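Forum Robotik und Automatisierung » Forschung und Methoden » Imitationslernen
Thema: Zweiarmiges Packen: Einfluss der Objektanordnung auf die Erfolgsquote

Tineke Hendriks schrieb am 3. Januar 2021:
Sehr geehrte Kolleginnen und Kollegen,
im Projekt Zaltley untersuchen wir, ob ein aus Teleoperation gelerntes Verfahren besser generalisiert, wenn die Anordnung der Gegenstände bei jeder Vorführung neu ausgelost wird. Der Datensatz umfasst 3.078 Vorführungen. Für die Auswertung wurden 200 Versuche mit Anordnungen durchgeführt, die im Training nicht vorkamen.
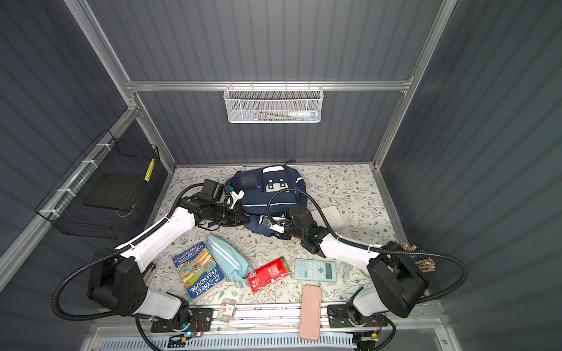 Die Aufgabe »Rucksack packen« gilt bei uns als schwierigste der Reihe, da zwei Greifer ein nachgiebiges Objekt gemeinsam handhaben müssen. Ein Arm stabilisiert, der andere arbeitet an der Öffnung oder am Stoff. Hinzu kommt die Verschiedenartigkeit des Packguts: Ein Taschenbuch, ein Taschenrechner und ein einzelner durchsichtiger Stift verlangen jeweils andere Griffweiten. Auch der gemusterte Untergrund mit Blättern und Blüten wurde beibehalten, um die Segmentierung nicht künstlich zu erleichtern. Mit ausgeloster Anordnung gelangen 90 der 200 Versuche, mit fester Anordnung deutlich weniger. Um Stellungnahmen zur Methodik wird gebeten.

plellton_labor schrieb:
Vielen Dank für die Vorstellung. Die Schlussfolgerung halte ich für verfrüht. Wurde die Vergleichsgruppe mit derselben Zahl von Vorführungen trainiert? Andernfalls lässt sich der Effekt der Auslosung nicht vom Effekt der Datenmenge trennen.

Tineke Hendriks schrieb:
Beide Gruppen wurden auf 3.000 Vorführungen begrenzt, die überzähligen 78 blieben unberücksichtigt. Die Auswahl erfolgte zufällig.

Jin-sol Ji schrieb:
Dem Einwand des Vorredners schließe ich mich nur teilweise an. Kritischer erscheint mir das Erfolgskriterium. Bei unserer Reihe in Fillorport haben wir im Juni auf eine gestufte Bewertung umgestellt (Tasche geöffnet, Gegenstand eingeführt, Tasche geschlossen). Ein binäres Kriterium verdeckt, an welcher Stelle das Verfahren scheitert.

plellton_labor schrieb:
Gestufte Bewertungen sind ihrerseits anfällig, sobald zwei Gutachter die Stufen unterschiedlich auslegen. Ich würde am binären Kriterium festhalten und die Fehlversuche getrennt klassifizieren.

Woo schrieb:
Zur Klassifizierung eine Rückfrage: Wird das Abrutschen des Stoffs aus den Backen als Griff- oder als Planungsfehler geführt?

Tineke Hendriks schrieb:
Bislang als Grifffehler. Die Protokolle werden nach dem Vorschlag von Jin-sol Ji ein zweites Mal ausgewertet, das binäre Ergebnis bleibt daneben bestehen. Die Tabelle stelle ich in diesem Thema ein.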